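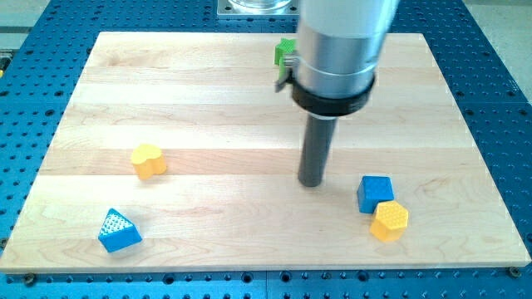 millrace_dan wrote:
I still say hand guiding beats remote for this kind of job, and I don't think the gear matters much. You grab the arm, you feel the contact, you're done. Did you try it at all before you went with the remote rig?

tollgate wrote:
I did! Three evenings of it. My trouble with hand guiding is that my own pushing ends up in the force readings, and with a plain rod for a tool the force is most of what I care about. The task is just sliding blocks over the wood until each one is at its target spot. No grasping. When I steered the arm by hand, my demos had these little shoves in them that came from my shoulder. With the remote I get clean numbers, but I'm slow as molasses and I overshoot on the heart every single time.

Current count is 142 demos, all remote. I want to get to 300 before I train again.

pelican_brief_case wrote:
Why 300? Is that out of the Ghaffari course notes or did you just like the number?

tollgate wrote:
Liked the number, lol. (OK, it's also how many I can stand to do before the end of March.)

orrisroot wrote:
Overshooting on the heart sounds like a contact point problem to me. If you push a round tip against a curved side the block spins off, remote or no remote. The triangle and the cube give you a flat side to work with. Try coming in lower and slower, and do a few where you mess up on purpose and then fix it. My Zestwood setup only started behaving when I put recoveries in the set. Before that it had only ever seen me do it right, so the first time a block turned on it, it kept pushing at thin air.

millrace_dan wrote:
Agree on recoveries, disagree on slow. If you demo slow, the thing learns slow, and then you speed up playback and the friction is all different. Wood is bad for that too, it drags more one way than the other depending on the grain.

orrisroot wrote:
I've never seen the grain matter for plastic blocks. Have you measured that or is it a feeling?

millrace_dan wrote:
It's a feeling. A strong one though

tollgate wrote:
I can test it, I'll just turn the board. It's bolted down so that's a ten second job plus the hour I spend looking for the hex key.

Question for the remote people: what are you steering with? I'm on the Hullero stick and the dead zone in the middle is driving me nuts. I nudge, nothing happens, I nudge a bit more and the rod jumps.

sundaygravy wrote:
Had the same stick and sold it. You can shrink the dead zone in the settings, but then it drifts when you let go. I moved to the Stisach handle, which you hold like a pen, and my throwaways went way down. It costs a lot more and the cable is too short.

pelican_brief_case wrote:
Before spending money, check your scaling. I run 3 to 1, so my hand moves three times as far as the tip does. It makes pushing way easier and you only hate it on the long moves across the board.

tollgate wrote:
Oh man, I'm at one to one. Never touched it. Going to try that tonight.

millrace_dan wrote:
Or you could just grab the arm :)

orrisroot wrote:
Dan, how do you get your own hand out of the force data then? Real question, I'd switch if there was a decent answer.

millrace_dan wrote:
I guide it once, then have the arm replay the path by itself with the blocks put back where they started, and record the replay. The force in that one is all robot.

orrisroot wrote:
Huh. But then if the block starts a hair off, the replay misses and you've got a bad demo.

millrace_dan wrote:
Yep, I toss those. Maybe one in five.

tollgate wrote:
That's a lot of putting blocks back. Anyway, changed the scaling and did a short run. The heart still spins if I'm lazy, but the jumping is a lot better. Recoveries tomorrow, then I'll turn the board and post the numbers for Dan's grain thing.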